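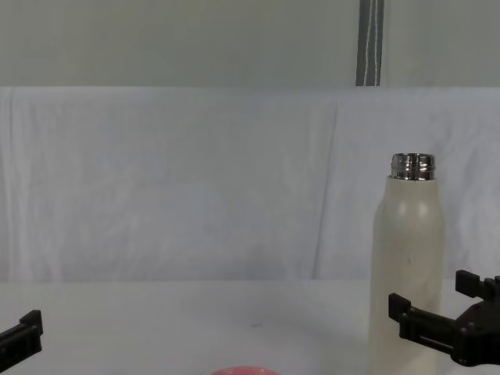

Kapitel 3: Viskosität und Fließverhalten

Die Viskosität bezeichnet den Widerstand eines Fluids gegen Scherung. Bei newtonschen Fluiden ist sie von der Schergeschwindigkeit unabhängig; Lotionen und Gele verhalten sich meist strukturviskos. Abschnitt 3.2 behandelt die Messung im Rotationsviskosimeter, Abschnitt 3.3 die Temperaturabhängigkeit. Übungen: S. 90.

Kommentare (2)

Britt-Marie Strand: In Gl. 3.2 fehlt der Index am Schubspannungsterm.

Sverre Sandberg: Gilt die Definition auch für Suspensionen?

Zuletzt aktualisiert: 15. Mai 2023

© Lehrmittelverlag Vonholm | Kontakt | Nach oben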